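Ticket 2 722 – Table à lattes, espace accueil
Site : Mundberg
Ouvert par : Tanvir Abeysekara
Statut : en attente de pièce

Problème signalé
Les petits objets posés sur la table à lattes beige ne tiennent pas bien. Les pots ronds basculent quand leur bord tombe dans une rainure, et les flacons penchent. Le plateau bouge aussi quand on s'appuie côté fenêtre.

30 octobre 2026, premier contrôle
Pieds resserrés, les quatre. Le jeu a diminué, il en reste un peu sur le pied arrière droit. Patin usé, référence Storkus 110, pas en stock.

Deuxième contrôle
Rainures brossées, il y avait des miettes de carton et du ruban adhésif au fond. Essai avec un pot plein : stable s'il est posé au centre d'une latte, instable à cheval sur deux.

Solution provisoire
Tout ce qui est petit va dans les bacs en carton à bords bas. Le reste se pose au milieu de la table. Ne pas dépasser 30 cm de pile dans un bac, le carton Grurnby se déforme.

Reste à faire
Commander le patin (délai annoncé par Patwary : 40 jours, je relance). Voir si on peut poser une plaque lisse sur la moitié du plateau. Il me faut les cotes exactes, les lattes ne sont pas toutes à la même hauteur.

Je garde le ticket ouvert jusqu'à la pose du patin.

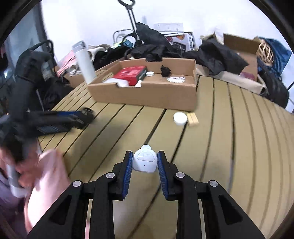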